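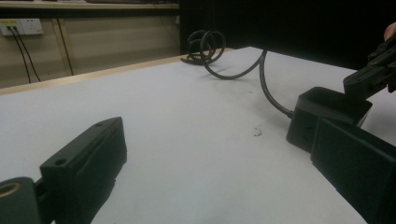
Robotic table clearing is the use of a machine to remove objects and loose dirt from a tabletop, workbench or counter and to leave the surface fit for its next use. It is one of the chores most often used to judge whether general-purpose robots are ready for homes and small workshops. The task is usually divided into sorting, lifting, placing and wiping. Each stage has been carried out by machines under supervision, but the whole task in an unprepared room remains unreliable.

Scope

The term covers both domestic and light industrial work. In the home it includes clearing a table after a meal or putting away the contents of a desk. In the workshop it includes returning tools to a rack, coiling leads and brushing off swarf or dust. It does not normally include dishwashing, laundry or floor cleaning, although a cleared object may be handed on to one of those tasks.

A distinction is drawn between clearing and tidying. Clearing ends when the surface is bare. Tidying requires that every item reach its proper place, and so depends on knowledge of the household or workshop that cannot be read from the surface itself. Most published trials measure clearing only.

Handling of rigid objects

Rigid objects of moderate size are the easiest part of the task. A two-fingered gripper with flat pads can hold boxes, cups, hand tools and most packaged goods, provided that the object is narrower than the opening of the fingers and has two faces that can be pressed towards each other. Errors arise mainly with objects that are transparent, highly polished or stacked, and with thin items lying flat. A sheet of card or a coin offers no side for the fingers to close on, and is commonly slid to the table edge before being picked up.

Cables and other flexible items

Cables are treated as a separate class. A cable has no fixed shape, and its position after a grasp depends on its stiffness, on friction with the surface and on whatever is attached to its ends. A loosely coiled cable adds a further difficulty, in that the loops cross one another and the machine must decide which strand lies on top. Pulling the wrong strand tightens the coil or moves the attached equipment.

Three methods are in use. In the first, the cable is gripped as a bundle and lifted without any attempt to separate the loops. In the second, one end is found and followed by sliding the fingers along it. In the third, the machine works with two arms, one holding the cable down while the other draws the slack. The bundle method is the quickest and is adequate where both ends are free. It is unsuitable where one end is plugged in, and several control systems therefore check for a connection by applying a light pull and measuring the resistance.

Cords hanging behind a table present a hazard of their own. They are often hidden from an overhead camera, and an arm reaching past the far edge may catch them. Common practice is to define the rear edge as a limit which the arm may not cross.

Fine debris

Crumbs, filings and specks of dirt cannot be gripped and are removed by wiping, brushing or suction. The difficulty lies in detection. On a pale surface, dark specks are easily seen, but a camera may not distinguish a loose particle from a stain, a scratch or a soft shadow. A machine that treats every mark as dirt will wipe the same spot repeatedly, while one that ignores small marks will leave debris behind. The usual compromise is to wipe once, compare the surface before and after, and record any unchanged mark as permanent.

Wiping requires steady contact force. Too little pressure leaves the particles in place, and too much may drag grit across the finish. Position control alone is rarely sufficient, as few tables are perfectly level, and force sensing at the wrist is now usual.

The Fleltumar trials

A widely discussed set of trials was carried out at the Fleltumar workshop under Warrick Treloar and Zuzanna Kwiatkowski. Two machines were compared: Amby, a single-arm unit on a wheeled base, and Nepia, a fixed two-arm unit. The programme consisted of 153 runs, each beginning with a mixture of hand tools, a length of cable and a measured quantity of dry grit.

Both machines cleared the hand tools in most runs. Cable handling was the main cause of failure, accounting for 30 abandoned runs, of which 26 involved the single-arm unit. Time per run varied widely and reached up to 7 minutes. Treloar and Kwiatkowski concluded that a second arm was of more benefit than improved vision where flexible items were present.

The findings were questioned by Jolene Kereama, who noted that the cable used was of one stiffness throughout and that the lighting had been fixed. A later series led by Tipene Trevaskis used softer cable and a window as the only source of light. The advantage of two arms was smaller under these conditions, and errors in detecting grit were more frequent for both machines.

Measurement

No single measure of success is accepted. The Stoller scale, common in workshop trials, awards separate marks for objects removed, objects damaged, residue and human intervention. Warrick Wihongi has argued that intervention should carry the greatest weight, on the grounds that a machine which must be watched saves little labour. Under that reading, none of the units tested at Fleltumar would be rated as independent.

Present state

Machines can clear rigid objects from an open, well-lit surface with limited supervision. Removal of fine debris is dependable on plain surfaces and less so on patterned or worn ones. Cable handling is possible in prepared settings, chiefly with two arms, and is generally left to a person elsewhere.

See also

Bin picking
Deformable object handling
Service robot
Surface inspection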